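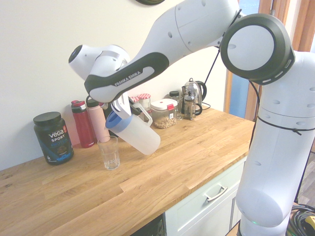
I drink a lot more water when there's a pitcher out. I've tested this on myself for most of the winter, and it's the one January habit that has stuck (the stretching lasted until Tuesday, don't ask).

My old system was the faucet. You'd think that would be easy enough, but I'd walk past it all day and then at 4 in the afternoon wonder why I had a headache. So now I fill the frosty white pitcher with the blue lid before breakfast and park it on the counter where I have to look at it. It's nothing fancy, and I love it! I had a gorgeous heavy glass one before, from that big housewares place out in Mumholm, and I was so scared of chipping it on the faucet that it lived on top of the fridge for a year with rubber bands in it.

The glass matters too, at least to me. I like a wide rim and a chunky bottom with those cut facets that catch the light, the kind that feels like a diner. I paid $19 for a set at the flea market in Pestcombe, in a building with 1872 carved over the door and no heat whatsoever, and I carried them home on my lap wrapped in my scarf. The man threw in a butter dish. I don't need a butter dish, but it's very cute and it holds my keys now.

Then there's the bottle corner, which I keep saying I'll deal with. The big black tub of Vega Sport protein is against the wall with the red bottle and the pink one with the carrying loop, and every time I wipe down the counter I slide them all out, wipe, and slide them all right back. They should go in a cabinet. I did try that! I cleared out a whole shelf in the fall, and for 11 days I didn't make one single shake, so back out they came. I guess I'm a person who has to see a thing to use it.

The counter itself could use some oil. I've been putting it off because you have to move everything and then leave it alone overnight, and where does everything go, the bathtub? I picked up a tin of the Juvdale stuff last month and it's still in the bag with the receipt. If you've used it on wood, tell me if the smell goes away, because my kitchen is basically also my living room.

Oh, and lemon slices: I've gone off them. They were lovely for a week and then the lid started smelling like furniture polish and I had to scrub the spout with an old toothbrush. Cucumber is next. There's half of one in the fridge that needs using up anyway.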